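Everything on its hook

Buvmont has repaired and rented out travel gear from the same long shed for 12 years, and for most of that time the stock lived in tubs. Torunn Viklund, who took over the floor in October, got rid of the tubs.

"You'd open one and find a strap, then spend half the morning looking for what it belonged to," she says.

The change was simple enough. Shelving went up along one wall and hooks were fixed to it at set heights. The fit-out cost $1,409, most of it for the boards. Bình Hà did the labour over two weekends and says the slowest part was agreeing on how far apart the hooks should be. They tried 40 centimetres, decided it wasted space, and moved the lot closer together.

Returns are now checked at the bench, zipped up and hung straight away. Nothing goes back on the floor.

Storing soft goods well is mostly a matter of keeping weight off the seams and letting air move between pieces. Viklund prefers white shelving for black stock – the bags hang in rows and a bare hook shows up from across the room. Under the fluorescent lights it is easy enough to read along a row, even late on a winter afternoon. She plans to do the opposite wall next, once the old lockers have been sold.
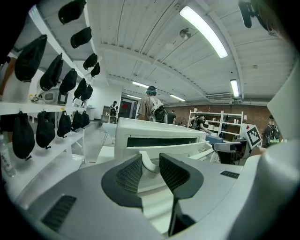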